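Tips for sorting fake flowers with a two-arm robot kit

I've been making silk flower wreaths and table pieces for years, and the part I dread is the sorting. Stems in one bin, leaves in another, blooms somewhere they won't get squashed. So when Whiteley (they rent out benchtop robot kits to small craft shops, mostly in the slow months) offered me a spell with their Pimik two-arm set in March, I said yes before I'd even asked the price!

You get two arms, a hand controller for teaching them, and a thin spiral-bound guide that assumes you already know a good deal. You guide the arms through the job yourself a bunch of times, and the kit is supposed to pick up the habit from you. I'll get to how well that went, but first the table, because the table matters more than I would've guessed.

Go pale and go matte. My craft bench at home has a busy oilcloth on it and dark leaves just vanish into it. A plain off-white top with no shine makes every sprig stand out, for you and for the machine. Then keep the middle clear and spread your greenery around the outside, so the arms have somewhere to work and you aren't fishing leaves out from under each other. 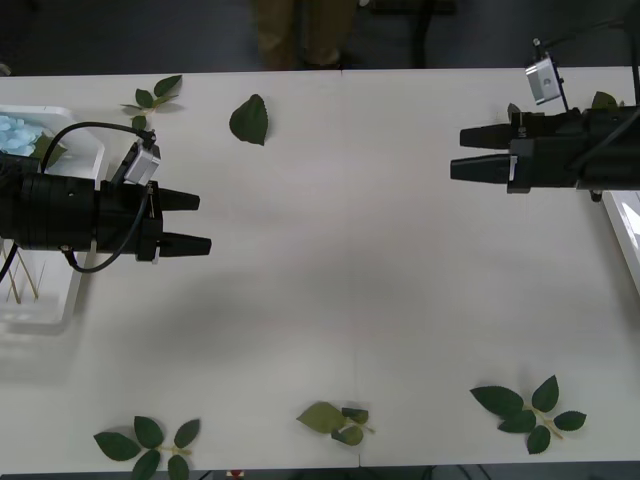 Trays at the sides, greenery around the edges, and plenty of open table between the arms.

A few more things I learned about laying out:

Pull your sprigs apart before you start. Fake leaves have those little serrated edges that catch on each other, and a gripper that grabs one will happily bring along its neighbor.

Turn the bare end of the stem toward open table whenever you can. It's a much easier thing to pinch than a floppy leaf.

Use trays with raised sides. I tried a flat cookie sheet at home and the stems rolled right off the end.

Put the big ruffled blooms in last. They take up a silly amount of room and you can't see what's under them.

Now, Howard Fairclough (he runs the Gelow craft supply place and had the kit before me) swears by doing all your teaching first thing in the morning, when your hands are fresh. I did mine at 4 in the afternoon with a cup of coffee in me and it showed. My early tries were jerky, and the arms copied every bit of it. Slow down more than feels natural, pause over the piece, then close the fingers. If you fumble one, throw that try out and do it again. 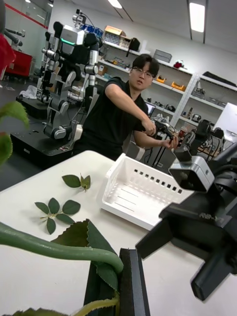

Long stems are what I'd ask about before spending any money on a kit like this. Short sprigs are a breeze, and so are single leaves once you've got the pressure right. A long, thick stem is another animal, because wherever you grab it, the rest of it swings around and does what it likes. Look how the green one curves over the foam pad on that black finger, with a big leaf hanging off it! I'd want a pad like that on any gripper handling fake flowers, as hard plastic tips and slick stems don't get along. For the long ones I now aim for the middle of the stem and lift straight up, and I drop them into something roomy. A slotted plastic basket is great for this, and you can shake the glitter out through the holes afterward (ask me how much glitter comes off a holiday poinsettia).

Cleaning the pads is easy, by the way. A barely damp cloth, no soap, and let them dry before you go again. I used a Grundadik lint brush on mine between batches and it picked up the fuzz nicely.

So, is it worth renting? If you've got one shoebox of silk ivy, no. Sort it in front of the TV. I had almost 1,000 pieces left over from two wedding seasons, and even then the first 100 went slower than I could've done them by hand, what with all the teaching. After that I could leave it to the short sprigs and get on with wiring a wreath at the other bench, looking up now and then to rescue a leaf.

My gripes: the guide needs a real index, the cables want tidying before every session, and the controller gets heavy. Take a break every half hour or your wrists will complain. Whiteley was nice on the phone about all of it, and they let me keep the kit an extra 2 days when I ran over.

If you do book one, ask for the foam pads up front and buy your trays before it arrives. I'm putting my name down again for the fall, when the pumpkin picks and the berry stems come out of the attic.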